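Speaker notes – Household Budgeting and the Shared Home
Brollville Public Library, community program, evening session

Open by acknowledging the library staff and the Lornthorpe Tenants' Service. Allow 20 minutes for the talk and leave the remaining time for questions.

Slide 1. The purpose of this session is to set out how shared households may divide their costs fairly and keep a record of that division. Our service received 1679 enquiries last year, and unpaid utility bills were the most common subject after bonds.

Slide 2. Distinguish between costs fixed by the lease and costs that vary with use. Rent belongs to the first group. Electricity, water and internet belong to the second, and should be reviewed every quarter.
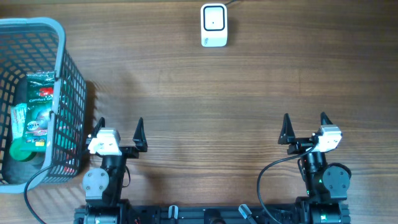 Asanka Majumder wrote to us after the March session that an equal split had never seemed fair in a house where one tenant worked from home and another was away half the month. Acknowledge the point. The service recommends that any unequal split be agreed in writing before the first bill arrives, and signed by every tenant.

Slide 3. Refer to the sample agreement on page 36 of the handbook. Clause 2 covers late payment – read it aloud in full. Note that a private agreement between tenants does not alter their liability to the landlord.

Slide 4. Departing tenants. Final readings, refund of shared credit, change of account holder. Shanthi Roy will take questions on bonds.

Handbooks are available at the side door.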